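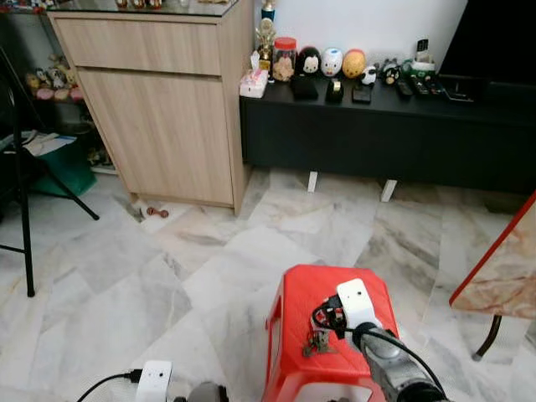 # Where Do Lost Things Go? A Term at the Lotmont Lost Property Desk

Our course asked us to pick an everyday system and find out how it really works. I picked lost property at Lotmont, the student center on our campus, and I have to say I got completely hooked! I had never thought about what happens to a glove or a bunch of keys between the moment somebody drops it and the moment its owner comes asking.

## What I did

I went through the desk's paper log from the start of the fall term to the end of March. Every item gets one line: what it is, where it was found, the date it came in and (if all goes well) the date it went out again. There were 247 lines. I typed them all into a spreadsheet, which took three evenings and a lot of squinting, because the log is written in many different hands and one of them uses green pencil.

I also spent 15 hours sitting beside the desk during opening times, listening to how people asked for their things. That was the best part of the whole project.

## What I found

Of the 247 items, 201 were collected. I had guessed less than half! The ones left over were mostly single gloves, water bottles and umbrellas. Keys almost always went home, often on the same day, and so did phones and glasses.

The descriptions in the log matter a lot. "Keys" is a hard entry to match. "Keys, blue tag, small brass one bent" takes a few seconds. When I compared the short entries with the long ones, the long ones were collected sooner, and the gap was widest for keys and scarves. I didn't expect a few extra words to show up so clearly in the dates.

People asking for things are also surprisingly vague. Several could not say what color their own bag was. One person described a scarf for quite a while, went quiet, and then noticed it was inside their coat sleeve.

## Comparing with another desk

The Kokkinos library across the road keeps its lost items in open trays by the door, so you can look through them yourself. I liked how quick this was. The trouble is that it has no log, so I couldn't tell how many things went back to the right person. Wirik, the sports hall, has a shelf and a sign and that's it.

## Problems with my method

I only have good records from one desk. Some lines in the log had no exit date, and I counted those as not collected even though a few may simply have been forgotten. I also sat there mostly in the late morning, so I missed the evening crowd from the Vorkska dance classes, who lose a lot of hair clips according to the log.

## What I would try next

I'd love to run a small test with a printed form that has a line each for color, material and any marks, and use it for one month at Lotmont. After that the same form could go to Kokkinos, where even a basic count would be new information.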